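冬季厚外套与混合材质衣物的整理与收纳方法

适用范围

本指引供住宿部各楼层住户及衣物间值班人员使用，说明厚外套、混合材质夹克、带毛饰衣物及同类冬季服装在换季时的检查、清洁、折叠、悬挂与存放步骤。夏季薄衣、床品和鞋类另有指引，不在本文范围之内。

本指引由格拉迪斯（Gradis）住宿服务部编写，衣物养护部分由贝丽尔·布洛克瑟姆（Beryl Bloxham）审订，收纳部分由杰米·内勒（Jamie Naylor）审订。各楼层如有不同的柜体规格，可在不违反清洁与防潮要求的前提下自行调整摆放次序。

一、准备工作

整理宜安排在上午，光线充足时更容易看清深色衣物上的污渍和脱线。开始之前，请备齐下列用品：

宽肩衣架若干，肩部宽度应与外套肩线相符；
软毛衣刷一把，细齿衣刷一把；
白色棉布两块，一块干用，一块蘸水拧干后使用；
透气防尘袋，以无纺布或棉布材质为宜；
无酸衬纸；
防潮剂与雪松木片；
标签纸及油性笔；
浅色床单一张，铺在床面或桌面上作为工作面。

工作面应大于一件完全展开的长外套。深色衣物放在浅色床单上，掉落的线头、绒毛和小五金件较易发现。整理人员应先摘下戒指、手表和手链，以免钩住针织面料或在皮革表面留下划痕。

柜体内部应在前一日擦拭完毕并敞开通风，确认角落没有水汽后方可放入衣物。若柜体靠外墙，请用手背触摸背板，有凉湿感的柜体暂不使用，并向楼层值班室报修。

二、清空与分类

将待整理的衣物全部取出，逐件放在工作面上。不要一次抱出过多，以免厚重衣物压住轻薄衣物，或使拉链齿与毛饰相互摩擦。成堆取出的衣物，应先把缠绕在一起的带子、腰带和背带解开，再提起衣身。硬拉带子容易使缝线松脱。

分类时先看材质，再看颜色。建议按以下类别分开：

羊毛及毛呢类。包括大衣、毛呢短外套和厚毛开衫。此类衣物怕虫蛀，怕长时间受压。

皮革及仿皮革类。包括整件皮衣和带有皮质拼接的外套。此类衣物怕折痕，怕高温，也不宜与浅色衣物直接接触。

毛饰及仿毛类。包括毛领、毛披肩、毛绒背心和毛绒盖毯。浅色毛饰最易沾染深色衣物的浮色，须单独放置。

棉服及羽绒类。此类衣物可以折叠，但不宜长期使用真空压缩袋。

带状配件。包括腰带、背带、包带和可拆卸肩带。配件上的铆钉、扣环和缝线应逐一检查，随后与所属衣物一并登记。

材质不明的衣物先查看内侧洗涤标签。标签模糊或已剪去的，按其中最娇贵的部分处理。例如一件外套同时含有毛呢和皮质拼接，应按皮革类的要求清洁，再按羊毛类的要求防蛀。

三、检查衣物状况

检查按照由上至下、由外至内的次序进行，先领口，次肩部、袖口、前襟、口袋，最后翻看内衬。

领口和翻领是皮脂积聚最多的部位。尖角翻领容易卷曲，检查时用手指将领尖轻轻展平，看折线处是否有磨白或开胶。袖口重点看边缘磨损。前襟重点看拉链、纽扣和暗扣是否齐全，拉链头能否顺畅滑动。

口袋必须逐个翻出。纸巾、票据和零钱应全部取出，遗留的润唇膏或糖果受热后会渗入面料，清除十分困难。内袋也不可遗漏。
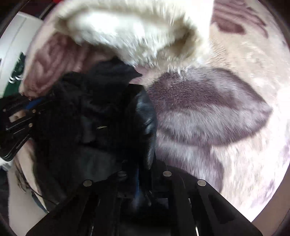 发现脱线、掉扣或拉链卡滞的衣物，应先修补，后清洗，再收纳。带着破损入柜的衣物，取用时破口往往已经扩大。小面积脱线可由住户自行缝补；皮质部分开裂、毛皮底板脱落等情况，请送往专业修补处，不要使用普通胶水粘合。

拉链卡滞时，先检查是否夹住内衬。确认未夹布后，可用石蜡或专用拉链蜡沿齿面轻擦，再缓慢来回拉动。不得使用食用油，油渍渗入毛呢后难以去除。

四、分材质清洁

毛呢部分

将衣物挂起，用软毛刷顺毛向由上而下轻刷，把浮尘带出。领口与袖口有轻微污渍时，以拧干的白色棉布轻按，不可来回搓擦。毛呢面料起球处，可用去球器在平整的台面上处理，刀头不要压得过紧，也不要靠近缝份。

皮质与仿皮质部分

用干棉布拭去表面灰尘，再用微湿棉布沿一个方向擦拭，随即以干布吸去水分。使用皮革护理剂前，须在内侧不显眼处试用，待完全干透后观察有无变色。仿皮质面料一般不需要涂抹油性护理剂，过量涂抹会使表面发黏。

拼接外套的难点在于两种材质相邻。清洁皮质部分时，应以干布遮住旁边的毛呢；刷毛呢时，也应避免硬毛刷扫过皮面。皮质饰条较窄的，可用棉签代替棉布。

毛饰部分

可拆卸的毛领一律先拆下。以手轻抖去尘，再用宽齿梳顺毛梳理。白色及米白色毛饰应在干净的浅色布面上处理，操作前洗净双手。整件水洗仅限洗涤标签明确允许者。梳理后平放阴干，不得使用吹风机热风。

带子与五金件

织带可用软刷蘸少量中性洗涤液轻刷，再以湿布擦净。带有凸起纹路或压印字样的部位，缝隙中易积灰，刷洗时应顺着纹路方向。铆钉、扣环和拉链头用干布擦亮，擦净后不可残留水分，以免生锈并污染面料。附在带子上的小布标或皮标不要浸泡。

五、晾置

清洁后的衣物须在通风阴凉处晾置二十四小时，方可入柜。晾置期间纽扣解开，拉链拉下，口袋袋口略微撑开，使内衬同时透气。皮质衣物不得靠近暖气片，也不得置于阳光直射处。

衣物表面干爽并不等于内部干透。判断时应将手伸入腋下、袋底和肩垫处，这三处干燥后才可视为完成。十二月前后室内开暖气，空气较干，但靠窗处夜间易结露，晾衣架应离开窗台。

六、折叠方法

以下方法适用于棉服、羽绒服及短款厚外套。毛呢大衣和皮衣以悬挂为宜，仅在柜内高度不足时短期折叠。

第一步，衣物正面朝下平铺，双手自衣身中央向两侧抚平，内衬不得起皱。

第二步，拉链拉至顶端或扣好纽扣，带帽衣物将帽子翻向背面，抚平。

第三步，在衣身中部铺一张无酸衬纸。皮质拼接较多的外套，衬纸应覆盖所有皮面，以防皮面与皮面相贴。

第四步，将一侧衣袖连同衣身向内折，折线落在肩部外三分之一处。另一侧同样处理。折线尽量避开皮质饰条和拉链。

第五步，由下摆向上对折一次。厚外套只折一次，不再折第三层。折弯处可垫一卷衬纸，使弯度圆缓。

第六步，翻至正面，整理领尖，使翻领自然平贴，不要压在衣物最底层。

可拆卸的带子不要缠绕在衣物外面。将其松松卷起，放入小布袋，与衣物置于同一格内，五金件朝内。

七、悬挂方法

衣架宽度不足时，肩部会出现凸起，因此大衣和皮衣必须使用宽肩衣架。细铁丝衣架不得用于冬季外套。

悬挂时，先把衣架自下摆送入，避免撑大领口。随后对正肩线，扣好第一粒纽扣，其余可不扣。衣物之间留出一掌宽的间隔，毛饰不得受挤。深色外套与浅色毛饰相邻时，中间以棉质防尘罩隔开。

柜内挂杆离柜底不足一百二十厘米的，不宜悬挂长款大衣，下摆堆在柜底会形成横向死褶。此类柜体用于悬挂短款夹克，长款另行安排。

八、存放与防护

防尘袋应选用透气材质。干洗店附带的薄塑料罩应在取回当日拆除，不得作为长期保护罩使用。皮革长期闷在塑料罩内容易发霉，毛呢也会产生异味。

防潮剂放在柜底或层板角落，不要直接接触衣物。雪松木片装入小布袋，挂在挂杆两端。使用樟脑制品时，应以纸包裹，并避免与皮革、仿皮革及塑料纽扣接触。防蛀用品不要混合使用。

层板上的折叠衣物，重者在下，轻者在上，叠放不超过三件。毛饰单独置于最上层。衣物与背板之间应留有空隙，以利空气流通。

每只防尘袋或每一层板均应贴标签，写明住户房号、衣物种类、材质和入柜月份。有可拆卸配件的，在标签上注明“附带”及配件名称。标签贴在袋面右上角，不贴在衣物上。

九、公用衣物间寄存

柜位不足的住户，可将冬季外套寄存于二层公用衣物间。寄存前须完成本指引第三至第五节的检查、清洁和晾置，未晾干的衣物不予受理。

办理时填写寄存单一式两份，住户与衣物间各留一份。寄存单应写明五金件和可拆卸配件是否齐全，原有磨损也应写明。寄存咨询可拨内线893，由布伦达·邦廷（Brenda Bunting）负责登记。

衣物间仅受理服装及其配件。箱包、鞋靴和小型电器请放在各自房间或行李间。

十、存放期间的定期检查

存放期间每月开柜一次，通风半小时以上。开柜时检查下列各项：

防潮剂是否已吸满；
毛呢表面有无虫蛀小孔或蛀屑；
皮面有无白霜或霉点；
毛饰是否受压倒伏；
五金件有无锈斑；
标签字迹是否清晰。

发现霉点时，应立即将该件衣物移出柜体，在室外通风处用干布拭去，再检查相邻衣物。霉点面积大于掌心的，请送专业清洗，不得放回原柜。发现虫蛀时，同一层板的衣物须全部取出，逐件抖刷，柜体擦净晾干后更换防蛀用品。

十一、取用与恢复

再次穿着前，提前一日将衣物取出悬挂。折叠产生的浅褶，多数在悬挂后会自行减轻。毛呢部分可用蒸汽熨斗隔布轻熨，蒸汽口不得对准皮质部分。皮质部分的折痕，可在室温下悬挂数日，并以手掌轻轻抚平，不得熨烫。

毛饰取出后轻抖，用宽齿梳梳顺，再装回领口。装回之前，请核对扣位是否对应，避免扣反后毛领偏向一侧。带子装回后，检查铆钉与扣环是否牢固。

暂时不穿的外套，应挂在通风的衣帽架上，不要堆放在床面或椅背。当日穿过的外套先晾一夜，再放回柜中。

本指引的修改意见请交楼层值班室，由奥罗拉·梅雷莱斯（Aurora Meireles）统一汇总。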